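Projects > Khondokar > Planner notes

24th February

Since September I write the grasp planner for our two arms, and this week I finally replaced the old collision check. It was slow – over 60 ms for each candidate pose.
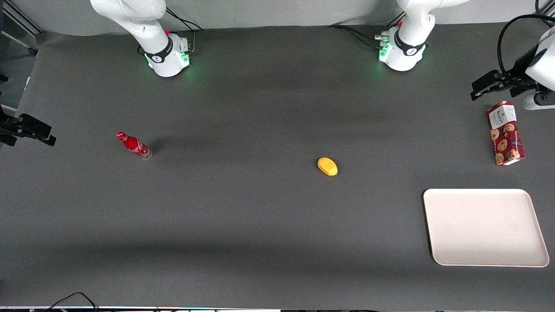
The new version keeps both arms in one distance tree, so a query takes 5 ms. The tall boxes are still my problem. The planner likes to approach them from the wide face, and our fingers do not open so much. I added a cost for width and now it prefers the narrow side.

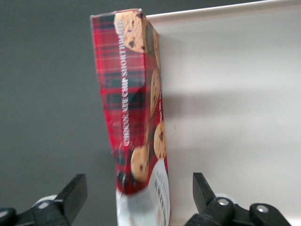 Wrist view with the fingers open, shortbread box between them.

Next I will clean the config files.

5 comments · 44 shares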